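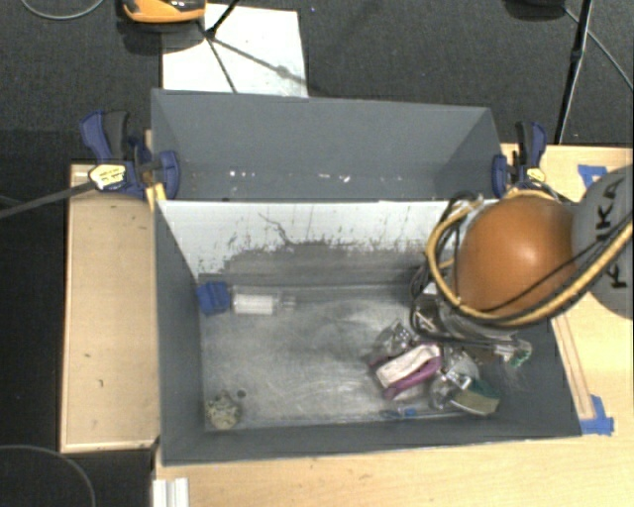
Collector's editions differ from standard disc releases mainly in what is packed around the disc. We coded 343 editions from the catalogs of two labels, Trimow and Posidell, and recorded every physical item named in each product listing. The discs themselves were easy to code, as the listings use the same few terms for format and region. The added items were harder. Many editions bring together things with little in common apart from the film title, and a coder who has only the listing text must decide whether a tin, a set of coasters and a folded map are three items or one "gift set." The difficulty is the same as with any mixed lot, such as the small household items sharing the front bin in Figure 2, where one label for the whole lot would say little about what is in it. We therefore coded each item separately and kept the label's own name for the set in a second field.

Items were placed in one of four classes. Printed matter covers booklets, posters, art cards and reproduced lobby cards. Wearable and decorative goods covers pins, patches, figures and lamps. Replica props covers objects presented as copies of something seen in the film. The last class, packaging, covers slipcovers, steel cases and outer boxes when the listing gives them a separate line. A slipcover mentioned only in the product title was not counted. This rule was added after the pilot round, in which the two coders had treated slipcovers differently and most of their disagreements came from that one item.

4.2 Scarcity claims

Each listing was also checked for a claim of limited supply. We separated numbered claims, which give a print run, from open claims such as "while stocks last" or "limited quantities." The most common numbered claim in the Trimow catalog was a run of 3,000. Posidell used smaller runs, and its horror line was often sold in runs of 300. Neither label explained in its listings whether the figure applied to one country or to all of them. Where the same edition was sold under two catalog numbers with the same stated run, we coded it once and marked the run as unclear.

Open claims were more common than numbered claims for both labels. They were also less stable. We saved each listing when it first went up and again in September, and in 19 cases the open claim had been removed or reworded by the second save. Numbered claims did not change between the two saves, although some of the numbered editions were still on sale.

The wording of a claim was related to the class of item in the box. Editions with a replica prop usually carried a numbered claim. Editions with printed matter alone usually carried an open claim or none. One likely explanation is cost. A prop has to be ordered from a manufacturer in a fixed amount, and the label knows that amount before the listing is written. A booklet can be printed again in a short time. We had no access to production records from either label and cannot test this directly.

4.3 Repeat editions

A title was treated as a repeat if the same label had already issued it in a collector's edition on any format. Repeats made up a large part of the Trimow catalog and a much smaller part of Posidell's. In most repeats the on-disc extras were carried over whole from the earlier edition. Commentary tracks, deleted scenes and making-of features appeared in the same order and often with the same running times. New video extras were usually short interviews, and they tended to appear when the film had also been given a new transfer.

The physical items followed the opposite pattern. Very few were carried over. When a booklet appeared in both editions, the later one nearly always had a new cover and at least one new essay. This means that a buyer who already owns the earlier edition is being offered the picture quality of the new format and a different set of objects, while the supplementary viewing stays close to what it was. Listings for repeats reflected this in their word order. The physical items were named before the disc extras in most of them, and in several the extras were covered by a single phrase such as "all previous bonus content."

4.4 Retailer exclusives

Some editions were sold through one shop only. Brendimon carried most of the exclusives in our sample, and its listings were longer than those on the labels' own sites. They also named more packaging items. An inner tray or a belly band that the label left out was often given its own line at Brendimon. We coded from the label's listing wherever one existed, and used the shop's listing only for exclusives. The packaging counts for exclusives are therefore likely to be too high compared with the rest of the sample, and we leave that class out of the comparison in the next section.

We also considered using the Gashaw price index to compare resale values. The index groups all versions of a title under one entry when they share a format, so an exclusive with a lamp and a plain steel case can have the same price history. Resale is left for later work with a source that keeps versions apart.

Filed under: Home Entertainment / Physical Media / Collector's Editions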